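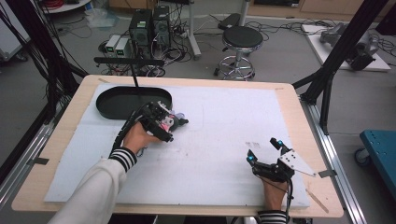

Celtance Reference Library, Department of Furnishings and Work Surfaces

Table overlay

A table overlay is a removable sheet or panel laid on a tabletop to change the surface on which work is done. Overlays are used in workrooms, schools, craft studios and homes. They differ from a tablecloth, which is mainly decorative and drapes over the edges, and from a place mat, which covers only the area needed by one person. An overlay normally lies flat, covers most of the top, and leaves a margin of the original table showing on one or more sides.

Terms

The word overlay is used for both soft and rigid covers. Soft covers are also called pads or sheets. Rigid covers are called boards, panels or false tops. In the Varerard classification of furniture parts, still followed by some older catalogs, the two are listed separately, the first under "linings" and the second under "secondary tops." Most current usage, including that of this library, treats them as one group.

Soft overlays

The most common soft overlay is a plain foam sheet. Foam is light, can be cut with a knife and a straightedge, and quiets the sound of objects being set down. Pale colors are often preferred on shared worktables, as small parts are easier to find against them. The same paleness makes wear easy to see. Scuffs and faint marks collect on foam in ordinary use, and many of them do not come off with wiping.

A foam sheet has little weight of its own and will slide or curl if left loose. It is usually fastened to the table with short pieces of tape, placed at the corners or along the sides. Black and tan tapes are both common, and a sheet that has been fastened more than once may carry a mixture of them. Tape placed across the edge, half on the sheet and half on the wood, holds better than tape rolled underneath. On finished wood it should be peeled back slowly and at a low angle.

Soft overlays dent under heavy objects. A thin sheet left under a weight for a long period may keep the shape of its base. Turning the sheet over now and then spreads the wear — provided that both faces have the same finish.

Rigid overlays

A board gives a firmer and more level surface than foam and is chosen where writing, sorting or assembly is to be done. White is the usual color.
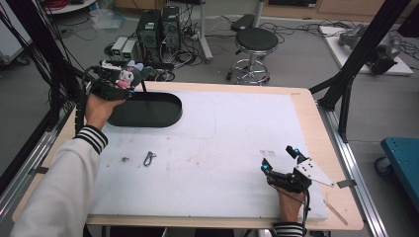 Boards show smudges and spots as readily as foam does, but can be scrubbed harder. Their edges and corners are the parts most often damaged, chiefly when a board is stored standing on a bare floor. A board that does not reach the edges of the table leaves a small step, and thin items such as sticks and pencils tend to come to rest on the bare wood beside it.

The Lunar pattern board, supplied to school workrooms by the firm of Raptis, was made in two sizes and five colors. The first run of 1000 boards was sold in white only. The pattern is no longer made, although boards of this type remain in use.

Trays and recesses

Many overlays are used with a shallow tray, either set on top of the surface or let into an opening cut to fit it. Long shapes with rounded ends are popular because they have no corners in which dust can gather. A dark tray on a pale surface is easily picked out. The tray is generally placed toward one of the far corners, within reach of a seated user but clear of the middle, where most of the work is done.

Stools and clearance

Adding an overlay raises the working height by its own thickness. With foam the change is slight. With a thick board it may be enough to call for a higher seat, and adjustable stools with a foot ring are often kept near such tables.

Care

Loose items, such as clips and scraps, should be cleared before an overlay is wiped or lifted. Grit caught underneath will scratch the tabletop — a frequent cause of damage to light-colored wood. Foam is cleaned with a damp cloth and mild soap, and both the sheet and the table should be dry before it is taped down again. Boards are best stored flat.

See also: Blotter; Cutting mat; Drawing board; Table pad; Worktable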